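Comparing two wrist cameras on a small arm: how to run a fair test on your own bench

Posted August 24, 2025

I love swapping parts on a robot arm, and I'm terrible at doing it fairly. Back in June I changed the wrist camera and the gripper fingers on the same evening, got better grasps, and had no idea which one to thank. So I sat down and worked out a routine I could stick to! You can use it for any two cameras that fit the same mount. Mine were the Prarkska, a wide-angle board camera, and the Avum, which sees less but holds its exposure better. The arm is a Druravora desktop kit with the stock two-finger gripper.

What you need

An arm with a camera mount near the gripper
Both cameras, each with its cable already strain-relieved
A dark, matte surface to work on
One object with strong colors and straight edges
A lamp you can leave alone for the whole session

Step 1: Fix the start pose

Jog the arm to a spot where the object is in view low down, close to where the fingers will meet it. Save that pose under a name you'll recognize later (mine is "czarnecka", after the street I used to live on) and return to it before every single run. Don't nudge it by hand, even if it looks a hair off.

Step 2: Choose the surface and the object

I tried bare white desktop first and the auto exposure went wild, pumping up and down every time the arm moved. A big dark mouse pad calmed it right down. Leave a bit of the white desk showing past the mat, though - it gives you a bright area to judge exposure against, and a camera that can't cope with both will show it early.

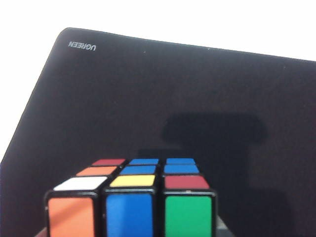
For the object I keep coming back to a scrambled Rubik's cube. The black borders give you crisp lines for checking focus, and having red next to blue and orange next to white makes color trouble easy to spot. Red and orange are the pair to watch. The Prarkska pushed them close together until I locked its white balance, and the Avum kept them apart from the start.

Step 3: Lock the settings

Turn off auto white balance and auto exposure on both cameras. I set white balance by eye, then left it at 4,000 for the first camera and used the same value on the second. Write the numbers down before you move on.

Step 4: Check your shadows

Run the approach slowly and watch the live view. The arm and gripper can throw a wide shadow over the mat, and on dark fabric it's easy to miss until the detector starts fussing. Move the lamp now if you need to, then don't touch it again.

Step 5: Run the grasps

Do 50 grasps with the first camera, swap, and do 50 with the second. Log every miss, with a word or two on what went wrong. "Closed early" and "hit top edge" are far more useful later than a plain fail.

Step 6: Swap back

Put the first camera on again and repeat a short batch. If the results have drifted, a screw has probably worked loose or the mount has shifted. Mine had! I retightened it and started over, which was annoying but worth it.

The Avum is staying on my arm for now. I still want to try the Prarkska with softer fingers, where its wider view should help with the last bit of the approach.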